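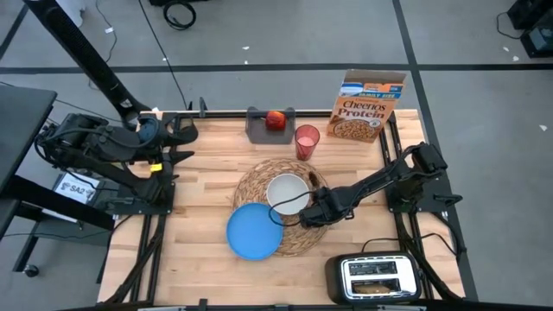

Rules for running arms near food and dishes, the ones that stick to the wall and get followed. Long list got ignored, so short one. First thing is cords. A toaster on the same table as two arms means one more cable in the reach area, and if the cord heads up toward an arm's mount like this one does, tie it to the rail before power on. Same for anything looping off the arm near a bowl rim. Loops catch. Walk it through slow, by hand, and watch where the slack goes.

Speed. Prunix setup here, 40 percent cap whenever a person is within reach of the table. Full speed only with hands off and everbody behind the floor line. Don't raise the cap "just for one run".

Liquids. Cup filled less than half, never parked between the two arms. Water or juice is fine for practice, nothing hot. Towel within reach — yours, not the arm's.

Toaster. Unplug before the gripper goes anywhere near the slots. Metal fingers, live element, bad idea. Let it sit 24 minutes after the last toast. Crumb tray out once a week or it smells and then it smokes.

Breakables. Start with plastic plates. Go to ceramic after 56 clean pickups in a row, write them down on the sheet. Drop one, back to zero. A woven mat under the bowl helps with sliding but the fingers can snag the weave, so come in from the side and a little high.

Food that got gripped is not food anymore. Apple, toast, whatever. Bin. Wael Tazi ate a test apple in September and we wrote a rule.

Labels. Each arm station gets its own tag on the frame, big enough to read standing up. Stop button tested before the first run, every day, not when you remeber.

Wiping down: damp cloth, drop of dish soap, arms powered off and folded. No spray. Spray gets in the joints. Dry the tabletop after, butcher block swells if you leave it wet. Oil it when it looks chalky.

Floor last. Coil up loose cable, sweep the scraps, casters locked.

Related tips
Brosteo pads: when to swap finger grips
Cable ties or velcro on a moving arm
Getting burnt smell out of a toaster
Cikura bench checklist, one page
Oiling a butcher-block top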